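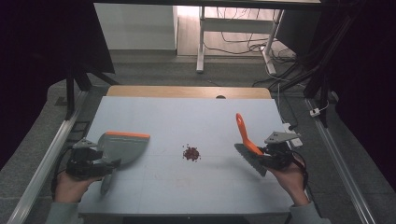
Filed under: Course Materials > State and Local Government

Unit 3. The Line-Item Veto and the Budget Cycle

Prepared by Oliwia Kwiatkowski. Revised 25 March 2019.

3.1 Definitions

A general veto rejects a bill as a whole. A line-item veto lets the executive strike single items of spending and sign the rest. Most state governors have some form of this power. The President does not. Congress granted a version of it by statute in 1996, and the Supreme Court struck that statute down in Clinton v. City of New York (1998). The Court held that canceling parts of a law already signed amounted to amending it, and that the Constitution gives the President no such authority.

Keep three terms apart in written work:

Item veto: removes a whole appropriation.
Reduction veto: lowers the dollar amount of an appropriation and leaves the item in place.
Amendatory veto: returns the bill to the legislature with proposed changes.

A state may allow one of these and forbid the others. Check the constitution of the state you are writing on before you use any of the terms.

3.2 What counts as an item

Litigation in this area usually turns on the word "item." Courts have read it in at least two ways. Under the narrow reading, an item is a sum of money set aside for a stated purpose. Under the broad reading, conditions attached to the sum may also be items and may be struck on their own. The broad reading gives the governor more room, as a condition can be removed while the money stays.

Legislatures respond through drafting. A common method is to fold many purposes into one large sum, so that the governor must accept or reject all of them together. Another is to write the condition into the same sentence as the amount.
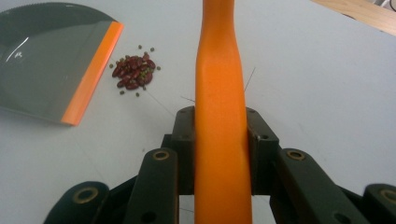
Orange handle held between two black finger pads.

3.3 Class problem: the Koddale budget

Koddale is a state with a legislature of two chambers and a governor who holds an item veto but no reduction veto. The budget bill contains this section:

"To the Department of Roads, 56 million dollars, of which 30 million shall be spent in Drorley County, provided that no funds under this section shall be used for toll facilities."

The governor signs the bill but strikes the words "of which 30 million shall be spent in Drorley County." The department then spends nothing in Drorley County. Senator Kwok sues.

Prepare answers to the following.

(a) Is the struck phrase an item under the narrow reading? Under the broad one?
(b) Suppose the toll proviso had been struck as well. Does your answer change?
(c) Redraft the section so that the county share is harder to veto.

3.4 Override

Override rules vary. Some states require two-thirds of the members elected to each chamber, others two-thirds of those present. The difference matters when attendance is low. Note also that many budget vetoes are issued after the legislature has adjourned. Whether it may return to consider them depends on state law.

Reading for next meeting: Chien and Fung, chapter 3, through the section on special sessions. The response paper is due in December with the other short papers. Send drafts to Li-hua Chu as plain text.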